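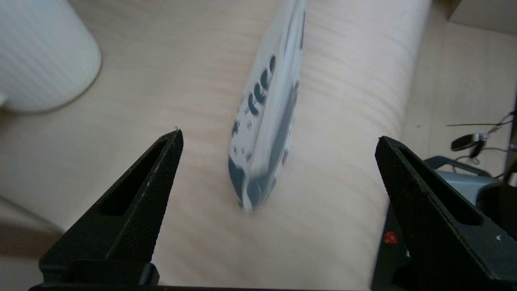
Container or truck for a small apartment? Leaving Billitwood end of September

saltinesandjam
OK so I've been going back and forth on this all week and I need people who've done it. We're moving out of a walk-up in Billitwood, two bedrooms, not a ton of furniture but a LOT of books. The new place isn't ready right when our lease ends so there's a gap, and our stuff has to live somewhere.

Option one is a container from Tesidora. They drop it at the curb, we fill it, they haul it to their lot and bring it to the new place when we call. They quoted me 580 for the whole thing, with 169 for each extra month it sits there. Option two is renting a truck, driving everything to the Folina storage place out by the highway, and then doing the whole thing over again when we get the keys. On paper the truck is cheaper but I'm tired just typing that out.

Has anybody here used the container people? Is the street thing a pain?

mudroom_mike
The street thing is a pain, yes. Call the city before you book anything. When we did it you needed a permit to leave a container on the street overnight and the company did not bring it up once. We found out from a neighbor (not a friendly one). Otherwise I'd do it again in a heartbeat. You load it once, you lock it, you're done.

portage77
I'm going to be the grump. We had a container and when we opened it at the other end the bookcase had a new lean to it and one box of dishes was basically gravel. You're not riding along, so you have no idea how it gets picked up and set down. With a truck, I'm the one hitting the potholes, and I know to slow down.

mudroom_mike
Was it strapped, though? Mine had rings down the walls and I used every one of them.

portage77
It was strapped. I've been strapping loads since before I could vote, thanks.

saltinesandjam
Please don't fight, I need you both lol. I just called the city and the permit is a thing, and they want it in a week ahead. So that's good to know! The lady also said no containers on our block on Saturday on account of the farmers market, and Saturday is of course the day I had picked.

Does the Folina place have ground floor units, does anyone know? If I have to take books up in a freight elevator I might just give them away.

hallway_bench
They do have ground floor, but they go fast at the end of the month and you pay more for them. I was upstairs and the elevator was fine, just slow, and there was always somebody with a sectional in it. My real problem was the hours. Gate closes at 9 pm and I got off work at 8, so every trip was a race.

Also, did you ask Stępień? They're a regular moving company but they'll hold your things in their warehouse between addresses. They load, they unload, you never touch a box twice. It costs more, but I think you should at least get the number before you decide.

saltinesandjam
I hadn't heard of them, I'll call tomorrow. My back says yes already, my bank account hasn't weighed in.
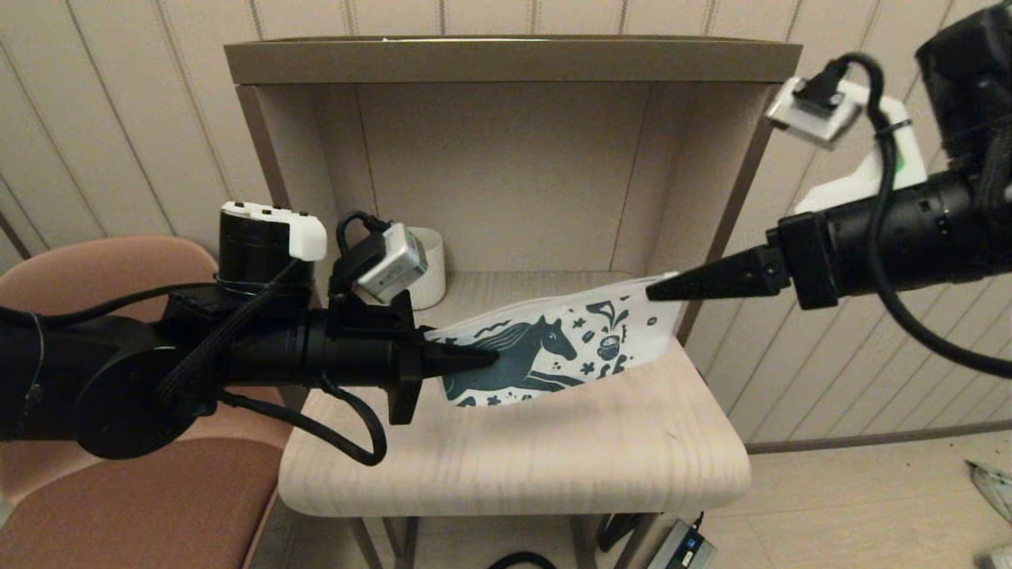 quiltbarn
Watch the warehouse storage if you think you'll want anything out of it early. We went that way with a different company and I needed one winter coat, ONE, and they charged an access fee and wanted notice in advance. With your own unit you just go over and dig.

portage77
Agree with this, and it's the same with the container once it's on their lot. Ask Tesidora what they charge for a visit.

saltinesandjam
Ooh, good one. I'm bad at knowing what I'll need, I packed the can opener two moves ago and I still don't know where it went.

hallway_bench
Small boxes for the books, please. Liquor store ones are free and you can still lift them when they're full.

mudroom_mike
And put the books on the floor of the container, spread out, never all at one end. Let us know what Stępień says, I'm curious now.

saltinesandjam
Will do! Permit form is printed either way, and I'm asking for the Monday.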